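Cleltari Windport Two-Arm Bench Cell

Retail shelf work on a tabletop. Two arms, one enclosure, one plug. Ships built.

Windport is the small cell in the Cleltari line. For labs and packing teams who want two arms working on everyday goods -- bags, boxes, bottles, the crinkly stuff -- without giving up half a room. Walls on three sides, plain gray so your vision software has less to chew on. Marble-look top comes standard, plain white on request.

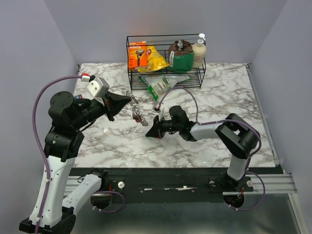

Windport with both arms over the marble-look top, wire rack at the back stocked with mixed products.

What you get

Two arms, left and right, bolted to the front of the cell
Pointed black grippers, one per arm
Purple cable set, tied down along the links
Walled enclosure, aluminum rails
Hatasis control software, 3 seats
Crate, hex keys, printed setup sheet

Rack and products not included. Any two-level wire rack that fits on the top will do. We like wire because it's a harder test than a solid shelf, gaps everywhere, soft packs sag and poke out the front. If your gripping holds up there it'll hold up on most shelfs.

Reach

Both arms get to the middle of the table, so handoffs and two-handed holds are fine. Grippers can come in nearly tip to tip. Set your keep-out zone in Hatasis BEFORE you run them that close. Default zone is wide, you'll want to trim it.

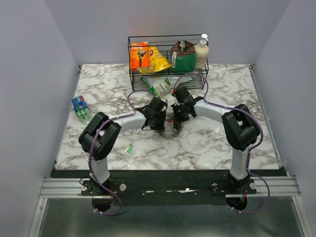 Cable slack matters too. Leave the loops at the elbow and the base alone, they look long but the wrist needs it. Check ties every Monday or whatever day you do your checks. Snapped tie = cable in the work area, and then your arm stops on a fault. Spare ties in the crate.

Power and setup

600 W supply, included. Standard wall outlet. Setup is 20 minutes once the crate is open, needs 2 people to lift. Don't lift by the arms. Lift by the rails.

Add-ons

Figueroa soft fingertips, pair -- better on pouches and pump bottles, worse on thin flat packs
Plain white top
Extra Hatasis seat

Orders placed now ship in June. Fingertips are in stock and go out seperately. For quotes use the form at the bottom of the page, and tell us what you're picking so we can send the right tips.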